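Wanted: Operators With Patience for Black Socks
Posted Thursday, June 6, 2024
Stosturard Hand Trials, Bedroom Program

We are hiring four people to help us find out which robot hand is least bad at laundry. Two vendors have sent us hands. Both sets of brochures are beautiful. Your job is to run the same bedroom chores with each of them until the brochures and the logs start to disagree, and then write down where.
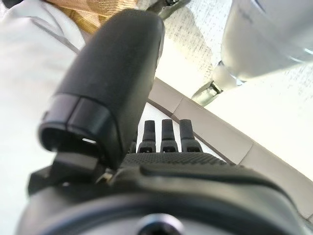
The work is teleoperation. You wear the gloves and the headset, and a full-size humanoid does more or less what you do, a moment later and with less grace. Shifts run 46 minutes on, with a proper break after. Anyone who says they can go longer has not tried it.

A typical block is pick up, carry, drop in the box, go back for the next one. Both arms are live, so the idle hand needs minding too. It likes to wander into the mattress while you are concentrating on the other one.
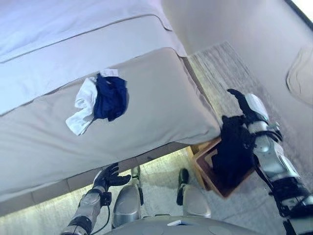

You will also compare two controllers. Awwad is smooth and slow to respond. Plalismont is quick and has opinions. We have 1,814 scored grasps on the first and only 694 on the second, and we would like to stop arguing about it by August.

Wrist views are part of the job. You will learn to judge a pinch from very close up, often with most of the view taken over by fabric, and to call it "held," "slipping" or "no idea" without asking for a second opinion. "No idea" is a valid score. Please use it.
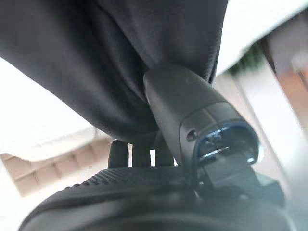 What we need from you: steady hands, decent eyesight (corrected is fine), and a willingness to repeat a task after it has stopped being interesting. Robotics experience is welcome. So is experience with puppets, cranes or toddlers. You should be able to type a clear two-line note about a failure and leave the swearing out of it.

What we offer: 18 paid hours a week, day shifts only, training on both controllers, and your name in the report if you want it there. 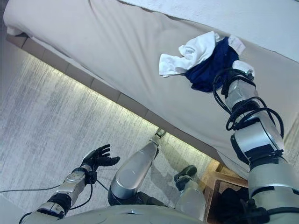 Suteck Jobs Bulletin, page 18

To apply, send a short letter to Cornel Oprea, trials lead, at the Stosturard front desk. Skip the résumé if you like, but tell him about the most tedious thing you have ever done well. Shortlisted applicants come in for a paid half-day at the controls. Bring flat shoes and eat first.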